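4.2 Shine, shade and the choice of a color word

The first naming task used flat chips, and flat chips are easy. The second used ordinary objects under ordinary light, and we think it is where the most exciting part of the Boiko corpus lies. Speakers looked at a thing for as long as they liked and then told a partner which one they meant. They were free to use any words they wanted. Of the 1,000 recorded turns, 727 contained at least one color word, a much higher share than we had dared to hope for given that color was never mentioned in the instructions.

What delighted us was how steady the basic terms stayed. A ripe tomato sends many different colors to the eye: near white at the highlight, deep brown on the side away from the window, and a whole run of reds between. Speakers called it red. In 444 of the turns with a color word, that word was a single basic term with nothing added, and this held for shiny and dull objects alike. Zakharchenko had predicted that glossy surfaces would draw out more hedged answers ("sort of red," "reddish"), and she was happy to be wrong.

Gray behaved differently, and we could have written the whole paper about it. A gray sweater was gray for everyone. A steel spoon was gray for some speakers, silver for others, and "metal" for a good many who seemed to feel that naming the material had already settled the color. Pasichnyk went back through the Zasen recordings and found the same split there, with the same speakers moving between "silver" and "gray" from one turn to the next, sometimes for one and the same spoon. We take this as a sign that "silver" does two jobs in everyday English, one for color and one for shine, and that speakers pick whichever job the moment calls for.

Modifiers deserve a word too. "Light" and "dark" turned up mostly when two objects of the same basic color stood side by side. On its own, a navy mug was usually just blue.

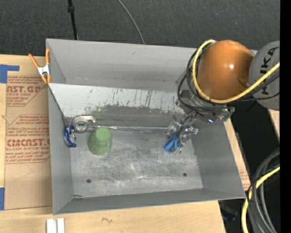 Figure 4

Color constancy is often taught with fruit and folded paper, but the lesson carries over to any surface with a curve and some gloss. The large differences within a single object are what make the effect so striking once one starts looking for them. In Figure 4 the rounded orange housing has a small bright reflection near its center and a darker area toward its lower right, and a speaker would still be expected to say "orange" and move on. The large bin in the same figure is a fine test of the other pattern, being both gray and metal. We would love to see the object task repeated with 50 items of that sort, balanced for gloss, in a language that keeps its words for gray and silver further apart.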